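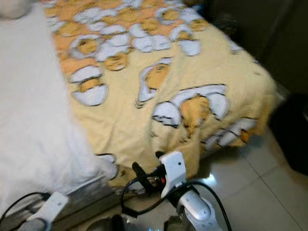 I finished Proltville in bed at two in the morning, in June, with the window open and a moth having a go at the lamp. It is a debut fantasy by Amarachi Fashola, it runs to 706 pages, and I had been told by three separate people that I would cry. I did not cry. I did swear at one point, quite loudly, into a blanket covered in cartoon eggs with little faces, and I maintain that those eggs have more going on inside them than Prince Vasis does in the first half of this book.

Vasis is the heir to a drowned kingdom. He broods on a staircase. He broods on a boat. On page 202 he finally speaks to Odukoya, the smuggler who has been hired to kill him, and what he says is that she has interesting hands. Reader, I put the book down and made toast.

The annoying thing is that Odukoya is wonderful. She is rude, she's bad at her job, and she has a running feud with a customs clerk that I would happily read a whole novel about. Every chapter she narrates goes like a train. Then it's his turn again and we're back on the staircase, looking at the sea.

There's also the map. I love a map. This one has 5 islands on it, and the characters visit 2. The others are presumably being saved for the sequel, along with the dragon somebody mentions at breakfast and then never brings up again.

My friend Poonam Dwivedi lent me her copy and wants it back with "a proper opinion". Fine. Three stars, all of them for Odukoya and the clerk. I've already pre-ordered the second one.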